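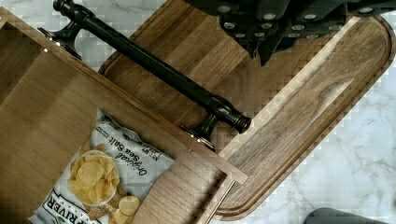 The Drawer Rule, and Other Manners for a Machine in the Kitchen

Ask people who work with household robots what worries them and you might expect to hear about knives, or hot oil, or the family cat. Spend a morning at Garetti, though, and the talk keeps coming back to drawers. A drawer is a patient sort of thing, it sits there for years being pulled and pushed by people who never give it a thought, and then a robot arm comes along and you find out how much of our behavior around it was never written down anywhere.

Garetti has been writing it down. The company's house code for kitchen work began as a single sheet taped to a cupboard door and now runs to 50 rules, most of them a sentence long and nearly all of them the result of an argument. I was given a copy with my coffee, and I'm afraid I read it the way some people read cookbooks, cover to cover and with great pleasure.

The drawer section is my favorite. A robot must take a bar pull near the middle, so the drawer doesn't twist on its slides. It must stop at the first unexpected resistance and wait, and it may try again only 2 times before asking for a person. It must never reach across an open drawer for something on the counter if it can close the drawer first. My grandmother had that last one too, and she enforced it with a wooden spoon.

Then there is the matter of packages. A bag of kettle chips is a surprisingly good test of manners — it crinkles, it slumps, and a grip that would suit a jar will leave you with a bag of crumbs. The code asks for the lightest hold that will keep the bag from slipping, and it asks that the hand come in from above, well clear of the drawer's sides. Folks at Nowakowski, who make slides and pulls and were invited to comment on the draft, wanted a limit on side force as well. They got it, after a long lunch.

Not everybody likes rules this fine. Trisance, which builds software for the same sort of arms, prefers a short list of broad principles and lets each customer fill in the rest. I can see the appeal. A broad principle travels well from one kitchen to another, and a marble counter in one house may be scratched pine in the next. But I kept thinking of the person who has to stand beside the thing on its first day, and I believe that person would rather have the sentence about the handle.

The two camps will meet in February at a workshop hosted by Clisex, where the plan is to try both approaches in the same kitchen and compare notes afterward. Garetti is bringing its 50 rules, and somebody has already proposed another, on what to do when a cutting board is sitting right beside an open drawer. The draft wording says to leave it where it is until the drawer is shut.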